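The great line-drying experiment, month five

Posted Fri 9 July

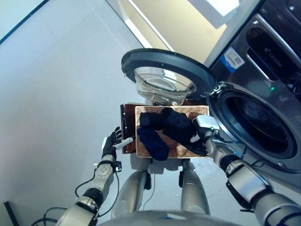 So back in February I told you all that I was going to stop using the dryer, and a few of you (hi Olga!) gave me until Easter before I caved. Well, it's July and I'm still at it! Mostly. There was one week when both kids had a stomach bug and I'm not counting that week, and if you've ever had two kids with a stomach bug you won't count it either.

I got into this because of the electric bill. Our February one came to $925 for the quarter, and I stood in the hallway in my coat reading it over and over. The dryer wasn't the whole problem, obviously, we also have windows that let the wind in and a teenager who showers like she's being paid for it. But the dryer was the thing I could do something about that same afternoon.

My first try was a cheap folding rack from the hardware store, and it was awful. You get four shirts and a pair of jeans on it and then it starts leaning. Amber Bunting from my old job told me to get a ceiling airer, the kind on a pulley that your great-grandmother had over the stove, and I laughed at her and then ordered one two days later. It cost 70 dollars and took my brother-in-law an entire Saturday to put up, partly because he couldn't find a joist and partly because he kept stopping for sandwiches.

I love it so much. Everything goes up where it's warm, out of the way, and you only have to duck a little when the sheets are on it. My husband is six foot two and ducks a lot. He says he's been slapped in the face by more wet socks this year than in his whole life before it.

A few things I've worked out along the way. Do an extra spin before you hang anything, especially towels. Hang shirts by the hem, upside down, so you don't get those little shoulder ears. Jeans go up inside out with the pockets pulled through or the pockets will still be damp on Thursday. And shake everything HARD first, like you're mad at it.

Towels are the sticking point, I won't lie to you. They come out like roof shingles. I've tried vinegar in the rinse, I've tried half the detergent, I've tried snapping them over the back porch until my shoulder hurt. Half the detergent helped the most. Damilola in the comments last month said she rubs hers together for a minute once they're dry, which I tried, and it does soften them up, but I have six towels a week to get through and a job.

Outdoors has been lovely now that it's warm. I strung 60 feet of line from the porch post to the old maple and back, and I've gotten weirdly fond of being out there before breakfast with my coffee balanced on the fence. The birds have been less respectful than I'd like. One pillowcase has been washed three times and still hasn't made it to a bed.

Next on my list is a winter plan, as the basement gets clammy and I don't want everything smelling like a pond. Hok-lam next door swears by a small dehumidifier and a fan pointed at the rack, so I may borrow his for a weekend and see. If you have one you like, tell me in the comments, and tell me how loud it is!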